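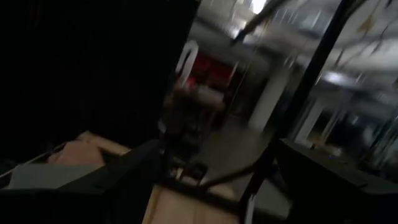 Moving 2 hours away, how do I pack glasses and plates so they survive

Posted by promby_mom in Moving & Storage
December 17, 2021

Moving out of our place in Hiltell in a few weeks and I've never packed a kitchen before. Last move was me and a futon. Now there's a full set of stoneware, my grandmother's wine glasses and a bunch of mismatched mugs I won't give up. Movers quoted me $300 extra to do the kitchen and I'd rather not. Do I need the special boxes with the dividers? Is newspaper ok? Somebody at work told me to use towels for everything but then what do I dry off with the first night. Also what size box. Any help appreciated, I'm starting this weekend.

Rommel Ambrosio
Did this in May, whole house, one broken saucer. Quick version as I'm on lunch.

Small boxes. Plates are heavy and a big box full of them will drop right out the bottom. Keep each one under 40 pounds. I stood on the bathroom scale holding the box, works fine.

Tape the bottom seam twice, then once across the other way. Good tape, not the dollar kind.

Crumple paper in the bottom, a few inches. Wrap each plate, then stand them on edge like records. NOT flat. Flat stacks crack from the weight when the truck hits a pothole. Stuff paper in any gaps, close it, give it a little shake. If you hear anything move, open it and add more.

Glasses – stuff the inside first, then roll it in paper from a corner. Stems get their own extra wrap. Glasses always go on top or in their own box, rim down.

Newspaper is ok but the ink comes off on everything and you'll be washing dishes the first night. Blank packing paper is cheap. I bought one bundle at Cheema and had plenty left over for the lamps.

Divider boxes: get them for your grandmothers glasses, skip them for the mugs. Ask a liquor store first, they often give them away. Ours did but only in the morning before they flatten everything.

Write KITCHEN FRAGILE on the sides, not the top. Tops get covered as soon as you stack them.

fimik_resident
just use towels and tshirts. never broke anything. you have to pack them anyway

Dot in the back room
I'd go along with most of what Rommel wrote. Towels are fine for mugs and mixing bowls but I wouldn't trust a tshirt around a thin wine glass, there's not enough padding where the bowl meets the stem and that's where mine snapped. 2 of them, same spot.

Things I'd add. Leave out a plate, a mug and a fork per person and pack those last, in a box that rides in your car with the kettle, paper towels and a roll of TP. Same for the grandmother glasses if you can fit them. Back seat floor, wedged in with a pillow.

Don't reuse boxes that have been in a garage or basement. They go soft and you can't always tell until you lift. Press on a corner with your thumb, if it gives, put pillows in it or something.

Pot lids: wrap seperately, lay the pot upside down with a smaller one inside it. Knives – roll in a dish towel, tape it, write KNIVES on the tape. My husband unpacked a box without that label once and needed stitches.

Take a look at what you own before you wrap it too. I moved a fondue set three times.

promby_mom
Thank you both!! Going to the liquor store tomorow morning. Didn't know about the plates on edge. Grandma's glasses are riding with me for sure. Does the on edge thing go for pie dishes too or do those lie flat?

Rommel Ambrosio
On edge too, glass ones especially. Two layers of paper.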